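4. Connecting the Netari leak sensor in the laundry area

This section explains how to place the leak sensor near a washing machine and pair it with the Netari base unit. Read it one time until the end before you start. For kitchen and boiler room, see section 5.

Before you begin

The base unit must be already installed and its lamp must show steady green. If the lamp is blinking, go back to section 3 and finish the network set-up first.

You need the sensor, the flat probe with its cable, the two adhesive pads from the small bag, and a dry cloth. A flashlight is useful if the floor behind your machine is dark.

Choosing the place

Water from a washing machine comes most often from the inlet hose, the drain hose or the door seal. The first two are at the back in most homes, so the probe should lie at the back also. With a top-loading machine there is no door seal at the front, and the back position is enough. With a front-loading machine we recommend a second probe (order number 1417-P) under the front edge.

Look at which way the floor goes down. Many laundry floors have a light slope to a drain, and the probe must lie on the path between the machine and this drain. If you are not sure, pour a spoon of water on the floor and watch where it goes. Dry the floor after.

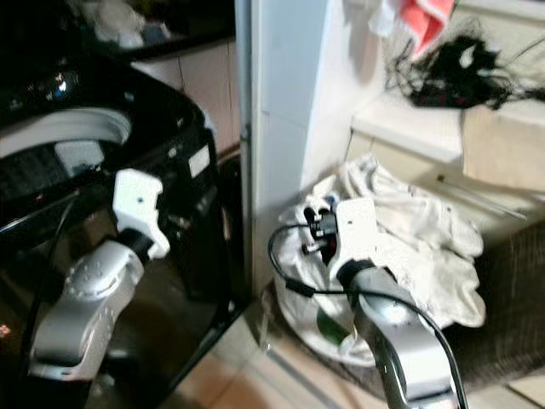

Keep the sensor body itself off the floor. It is protected against splashes but not against standing water, and the battery cover is on the lower side. A place on the wall, at the height of your knee or higher, is good.

CAUTION: Do not fix the sensor body on the washing machine. The vibration during the spin cycle will loosen the adhesive pad and can give false alarms.

Installing the probe

1. Turn off the washing machine and pull its plug.

2. Close the water tap. Wait until the hose has no more pressure.

3. Move the machine forward only so far as you need to reach behind it. Do not pull on the hoses.

4. Clean and dry the floor and the piece of wall where the sensor will be. Soap powder under the pad is the most common reason why it falls down.

5. Lay the probe on the floor with the two metal contacts down. It must lie flat.

6. Lead the cable up the wall and push the connector into the sensor until you hear a click.

7. Fix the sensor with the adhesive pads and press for one minute.

8. Push the machine back slowly. Check that no foot of the machine stands on the cable.

Pairing

1. Press and hold the button on the base unit for 4 seconds. The lamp becomes blue.

2. Pull out the battery strip from the sensor. It beeps once.

3. Wait. Pairing can take up to 23 seconds — longer waiting means that it has failed, and you should begin again from step 1.

4. Touch both contacts of the probe with a wet finger. The alarm must sound on the sensor and on the base unit.

NOTE: If you cannot reach the probe anymore, put a wet cloth on the end of a broom handle and touch it under the contacts.

Open the water tap again and put the plug back only when your hands are dry.

If the base unit shows code 189, the sensor is paired but the probe is not connected. Repeat step 6 of the installation.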